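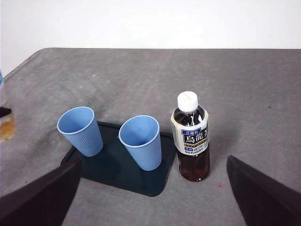

Do you need a tray to drink cold tea at a desk?

Strictly speaking you need a mouth, but a tray saves the desk, and after a summer with the Kuvska I'd buy the tray again before I bought the cups again.

## Kuvska serving set: one tray, two cups

I ordered the set in dark teal with light blue cups. The dark teal is so dark that my sister-in-law, Radka Kneževič, called it black for three weeks and then called it green, and I have stopped correcting her. In a dim kitchen she has a case. Next to a window there's some teal in there.

It cost 23 dollars with the cups. The tray alone is 14, so the cups come to less than a sandwich, and I'd ask you to keep that in mind for the next few paragraphs.

### The tray

It's a rectangle with rounded corners and a slightly raised rim, and I have very little to complain about, which is a blow to a reviewer. The rim is low enough that you can pick a cup up without hooking your knuckles on anything. It's also low enough that a full spill will go straight over the side, as Győző Pálfi demonstrated on our second evening with it. A normal drip stays put.

The surface is smooth. Smooth is great for wiping down and less great for stairs. I carried two full cups up to the attic office every afternoon in July and learned to walk like a bride. If you want grip, the Costello tray has a rubbery finish and costs 44, and it also holds on to every crumb it has ever met.

Fingerprints show on the dark color. So does dust, by about lunchtime. I keep a dishcloth nearby and have made my peace.

### The cups

Light blue plastic, wide at the top and narrower at the base, with fine vertical ribbing on the lower part. The ribbing is where your fingers go when the cup is sweating, and it does help. The rim is rounded and a bit thick, comfortable enough, though it will remind you of every school cafeteria you ever ate in.

The inside is pale, so you can see what you're drinking. With oolong that's a pleasure for the first week. After that you start checking for a tea stain, and eventually you're rewarded. Mine developed a faint tan ring in August. Baking soda took most of it off – the rest I consider seasoning.

My real gripe is that narrow base. Half full, the cup is steady. Filled to the brim it gets a little nervous, and so do I. Pour to two-thirds and go back for seconds like an adult.

### What we put in it

Mostly bottled oolong. I've been buying the Suntory with the cream label and pouring it out for two, which looks far more civilized than passing the bottle back and forth. I leave the bottle off the tray. There's room if you crowd things, but a tall bottle on a slick tray is how Győző got his reputation.

Teodora Bošković uses hers for paint water and says it's excellent. She bought the tray for tea too, as far as I know.

### Cleaning

The leaflet says hand wash. I hand washed for up to 20 days, then put everything on the top rack one night in a fit of honesty about who I am. No warping so far. I'm not recommending it.

### Verdict

Tray: buy it. Cups: fine, and practically free, so don't skip the set on their account. If you already own cups you like, get the tray by itself and spend the difference on tea.

Mine came from the kitchen shop in Clanutdale, where they also had it in a mustard color that I was talked out of.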